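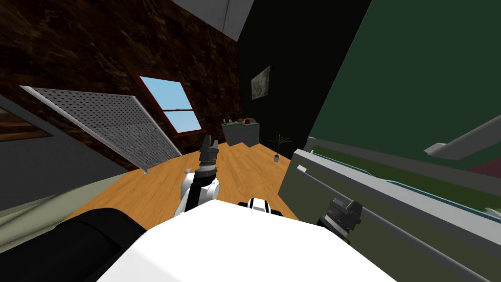
Arm raised, right gripper at the front of the grey cabinet.

February, Sunday, 10.40. Glue tests, batch two.

Started the hide glue from the Midtbø bag. Soaked it overnight in cold water, 300 g of water to the small jar of pearls, then warmed it in the double pot. Kept it under 60 degrees this time. Last batch went over while I was on the phone to Tímea and it smelt of it. Thinner than I like, but it strings properly off the brush.

Test pieces are beech offcuts, planed the same morning, all from one board. Half were sized with thin glue first, half left bare. Clamped with the wooden cams and marked in pencil on the end grain. The pencil on the last lot rubbed off, so I went over these with a scribe.

The chair they are for is the 1917 one Frøydis brought in. Back leg joint is loose on the left, and somebody has put white glue in it at some point. That has to come out before anything else goes in. Warm vinegar on a rag softened it, slowly. Scraped it with the bent dental pick. Tenon is sound, mortise slightly oval. 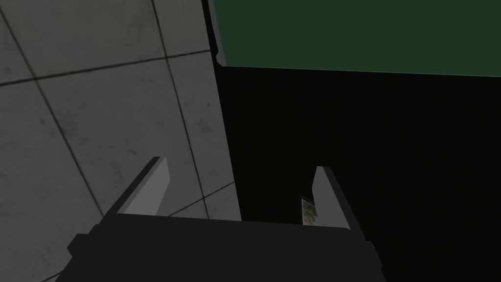

Does the old white glue all have to come off?
Every bit you can reach, as hide glue won't take to it. Leave the bare wood a day to dry before gluing.

14.15. Pulled the first clamps. Two of the unsized pieces came apart by hand at the end grain. The sized ones held with me leaning on them. Leif wants a proper figure, so the rest go on the lever with the spring balance when he is in. Zidier clamps are slipping again on the waxed faces, use the cams.

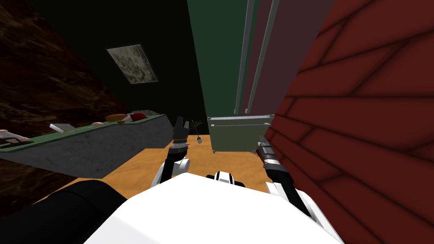 Also want to try the same joint with a shaving of beech glued into the mortise to take up the oval. Eyvindur does this on fiddle necks and gets away with very thin stuff. Grain has to run with the leg. I cut 18 shavings and kept the even ones in the Cladlow tin.

Still to do: order more pearls, flatten the cam faces, ask Frøydis if she wants the old finish left on the seat rail. Glue pot is in the fridge, lid on, good until midweek.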